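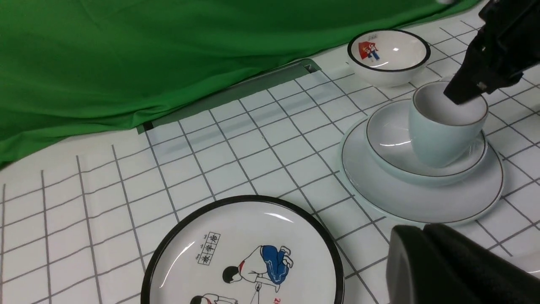
Shih-chieh Hsueh has heard every promise a plate can make, and believes few of them. Dishwasher proof, chip proof, stackable to the ceiling: she says she stopped reading the stickers years ago.

Billby is therefore making only modest claims for its new tableware line, Vella, in shops from August. There are plates, saucers, cups and bowls, with a thin brown line at the edge or a thick black rim. Some pieces for children carry cartoon figures.

Will a picture on the plate get a child to finish dinner? Billby doubts it. "We asked parents and got 90 replies," said Bheki Molefe of Billby. "Most said the food mattered more. I would not buy a plate expecting it to do the cooking."

The company also declines to call the line unbreakable. It is ceramic – drop it on a tile floor and it may well break. Single pieces will be sold for at least 10 years, so one lost saucer need not mean a new set.

The first run is 3,000 pieces, of which 2,104 are already ordered by shops. Whether shoppers want them is another matter, and Billby will publish sales figures either way.

Press samples: ask for the Melnychuk Street showroom, open until noon on Friday.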